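A Ramesh Gautam lo habían invitado a la jornada de puertas abiertas de Jenent para que se dejara convencer. Llevaba 31 años jugando al ajedrez y no pensaba ponérselo fácil.

– Puede pensar hasta 40 jugadas por delante – dijo la guía.

– ¿Y cogerlas?

Ella sonrió y señaló la mesa.

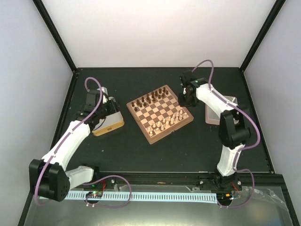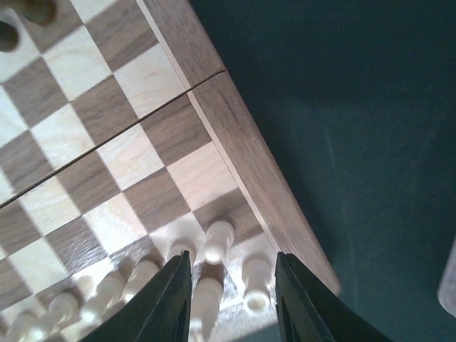
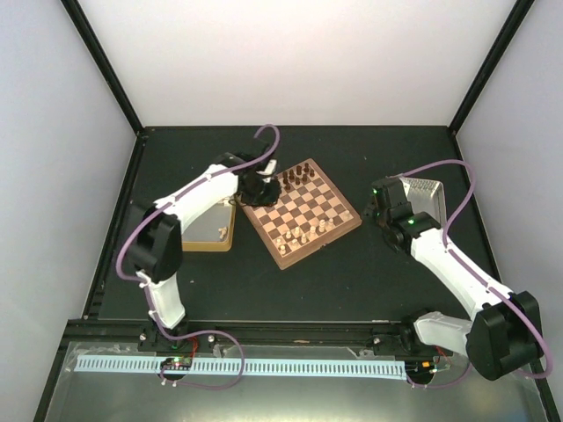 El tablero de madera y los dos brazos, en Jenent.

Ramesh pegó la nariz al cristal. Su nieta movía un peón en un segundo, con la boca llena de pan.

– ¿Y si pierde, se enfada?

– No, claro.

– Entonces no juega – dijo él, y preguntó dónde servían el café.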